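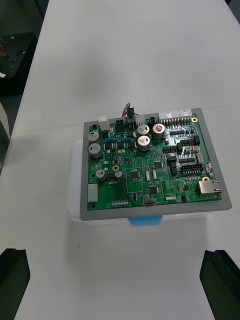 How much should we set aside for grippers and fixtures when budgeting for a small robot arm that handles circuit boards?

Set aside 25 per cent of the arm's price for the first year. That should cover one pair of spare fingers, a plate for each board type you handle and a few remakes. We started lower and had to go back for more money in April.

Asked in: Workshop equipment and planning

More detail from the asker: we are a small repair and test shop, two benches, and want one arm to move boards between a tray and a test station. Tseng quoted us for the arm and controller only. Sultska quoted for everything, fingers and plates included, and came out 23 per cent higher. Boards have tall capacitors and connectors along the edges, so there isn't much bare board to hold.

Answer 1
Get Tseng to requote with fingers and at least two plates, then compare. A bare arm price tells you very little. With boards like yours I would grip the plate and leave the board alone. Make the plate a bit bigger than the board all round so the fingers have something to close on, and check that anything sticking out at the side, such as a network socket, clears them. Plates are cheap if you can cut them yourself. We made 42 in our first year, mostly because the boards kept changing - budget for that if you do repairs for more than one customer. Also ask both firms what finger travel you get. Ours was too narrow for the widest plate and the longer-stroke gripper was an extra we hadn't planned for.

Answer 2
we went with Sultska, no complaints. delivery was slow

Answer 3
Agree with most of the first answer, but don't forget the bench. We put our Plasa arm on an ordinary table and paid for a heavier one within months. Put down money for cable ties, a proper stand to raise the plate to a good height (a plastic tub is fine for trials) and somebody's time. Setting up took us over two weeks and none of it was in the budget. Tastlow do second-hand stands if you are near one of their depots.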